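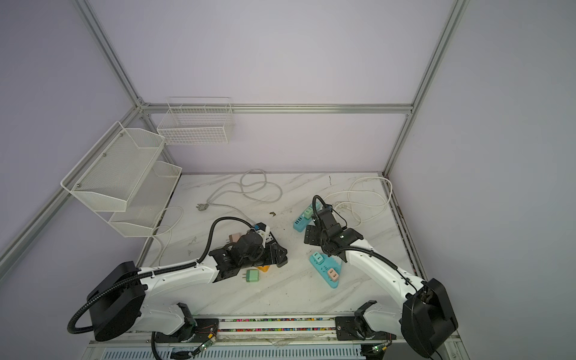 Trisville, 2022-03-12

Clillora 4 - phone backup and transfer software for Windows and Mac

Clillora copies what is on a mobile phone to a computer over a USB cable and puts it back on the same phone or a different one. It works with iPhones and with most Android handsets. No account is needed and nothing is sent to a server.

Version 4 replaces version 3.6. Licences bought for any 3.x version will run it without a further payment until the end of April. After that the upgrade price applies.

What it copies

Contacts, call history, text messages with attachments, photos, videos, voice memos, calendar entries, notes, alarms and ringtones. On Android it also copies installed apps where the app maker allows it. On iPhone it saves the list of apps, and you download them again from the App Store once the transfer is done.

It does not copy banking apps, payment cards, eSIM profiles or anything protected by a separate password inside an app. Chats from messaging apps are copied on iPhone only, and only from an encrypted backup.

Clillora does not unlock phones, remove an activation lock or get past a forgotten passcode. You need to be able to unlock the handset and tap Trust or Allow when it asks. We get a lot of emails about this and the answer is the same for all of them.

Supported handsets

The current list has 1,448 models on it. Of those, some 900 have been tested by us in Pornolau with a full backup and a full restore. The rest share a chipset and system version with a tested model and are marked with a T in the list. If your model has a T beside it, make a backup first and look through it in the viewer before you wipe anything.

iPhones need iOS 10 or later. Android phones need version 6 or later with USB debugging switched on. The setup screen tells you where the setting is for your make. On a few handsets it is hidden under Developer options and you have to tap the build number seven times to bring it up.

New in version 4

Backups can now be paused and picked up again after the cable has been pulled out. In 3.6 you had to start from the beginning.

Several phones can be connected at the same time, up to six on the Workshop licence. Each has its own window and its own log.

The message viewer shows attachments in line and can save a conversation as a PDF with dates and times.

Old backups made with iTunes or Finder can be opened directly. Point Clillora at the folder and give the backup password if there is one.

Duplicate contacts are shown side by side before the merge - you choose which to keep.
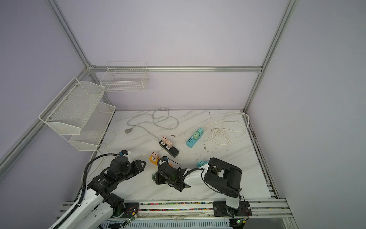 Photo: Đỗ

What you need

Windows 8.1, 10 or 11, or macOS 10.13 or later
4 GB of memory
Free disk space equal to what is used on the phone, plus a little over
A USB data cable (charge-only cables will not work)

Transfers over Wi-Fi were in the 3.x versions and have been taken out. They were slow and failed too often on large photo libraries. They may come back later in the year.

How long it takes

This depends mostly on the number of small files. In our last test we moved 1,918 photos and a year of messages from an older iPhone to a newer one in under half an hour, on a mid-range laptop. Videos go faster than you would expect for their size. Messages go slower.

Keep the phone awake and the screen unlocked for the first minute or so. After that you can leave it.

Licences

Home: one computer, any number of phones belonging to your household.

Workshop: for repair shops and second-hand dealers. Up to three computers at one address, with printed transfer reports for customers and a secure erase step at the end.

Both are one-off payments with updates for twelve months. The program carries on working after that, but without new models being added.

The trial version makes complete backups and lets you view them. Restoring is limited to contacts.

Ordering and support

Licence keys are sent by email, normally within a few minutes. Check the junk folder before writing to us. Boxed copies with a USB stick are sold through Đỗ in Trisville, at the counter or by post.

Refunds are given within thirty days if your handset is on the list and we cannot get it to work. When you write to support, attach the log file (Help, then Save log) and give the exact model number from the phone's About screen.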